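News > Community > Remembrance Day of Service

June 30, 2024

I'm Jamila Dewan, and I'm so pleased to say Pundberg will mark its town memorial day this September, 60 years after the Filard mill fire.
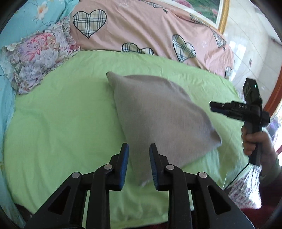
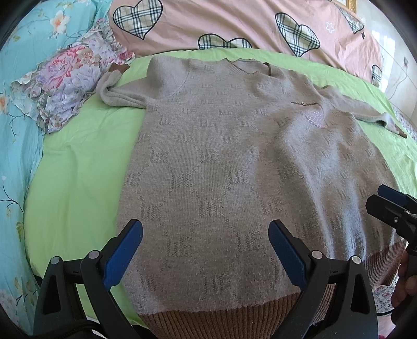

Civic Ceremonies Team, Pundberg Town Council

We'll lay wreaths at the cenotaph, then Olga Lobo will read the names - all 73 of them. Our mayor, Asanka Dissanayake, will speak to the families too. We've got 300 chairs, so come along and bring your neighbours!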